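Light, Patience and a Lot of Blankets: What I Learned Photographing Families
Final project report, Introduction to Portrait Photography
March 11, 2021

When we were asked to pick a topic for the final project, I knew right away that I wanted to do families. Landscapes are lovely, and I admire the people in our class who will stand on a cold hill before sunrise, but what I have always looked at first in any house I visit is the wall of family pictures in the hallway. My grandmother had one that went all the way up the stairs. So my question for this project was a simple one: what makes a family portrait feel like the people in it, and can a beginner learn to do it on purpose?

I worked with 3 families, all of them neighbors or friends of neighbors in Sterkby, and each one kindly gave me 2 sessions. The first was at their home and the second was outdoors, mostly in the park at Plekov, where there is a long row of birches and a pond that the children could not be kept away from. I started in October, when the leaves were still up, and that turned out to be a great piece of luck, as the low afternoon sun came through the trees in a way I could never have arranged myself.

For equipment I kept things small. I used the department's camera with a 50 mm lens for nearly everything, plus a white foam board to bounce a little light back into faces. I had borrowed a flash as well and carried it faithfully to the first home session, where it made the baby cry, and after that it stayed in the bag. Window light was kinder to everybody. If I moved the sofa a bit closer to the window and asked the parents to turn toward it, I could keep my shutter speed at 1/200 and still have soft shadows under the chin.

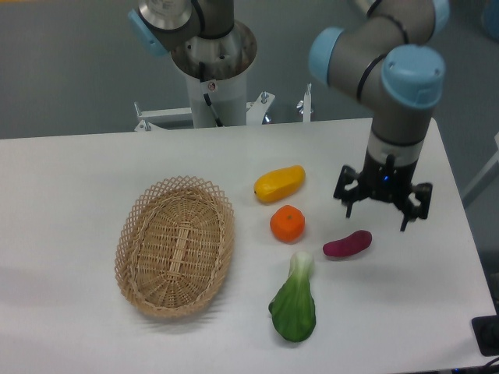

The hardest part of all this was the posing, or really my idea of posing. I came to the first session with a page of sketches, all copied carefully from books, and I spent the first half hour moving people's elbows. The pictures from that half hour are sharp and well exposed and every single person in them looks as if they are waiting for the dentist. Then the toddler sat down on her father's foot and wouldn't get off, and everyone laughed, and I had the sense to press the button. From then on I brought things to do instead of sketches: a book to read together, a song, a race to the nearest tree and back. I also learned to keep shooting for a few seconds after I said "all done!" – people's shoulders drop, and they look at each other.

In total I took 1282 pictures, far too many, and the sorting took much longer than the shooting did. I went through everything twice in Rind, the free editing program we have in the lab, and made myself wait a few days between rounds so I wouldn't just keep the ones I remembered being excited about. My edits were light. I warmed the indoor pictures slightly, straightened some horizons at the pond, and left the jam on one little boy's chin because his mother asked me to.

The final prints were made at Savurska, the print shop near campus, on matte paper. My first batch came back darker than I expected, especially in the hair and coats, and I had to brighten the files and order 2 of them again. I would tell anyone doing this project next year to print a small test first and to leave more time for it than I did.

If I could do it over, I would spend the first visit to each home without a camera, just having coffee and letting the children show me their rooms. I would also like to try one family with grandparents included, because all of mine were parents and young children, and I think older hands holding small ones would make a beautiful series. One of the families has already asked me to come back in the spring, and I have said yes.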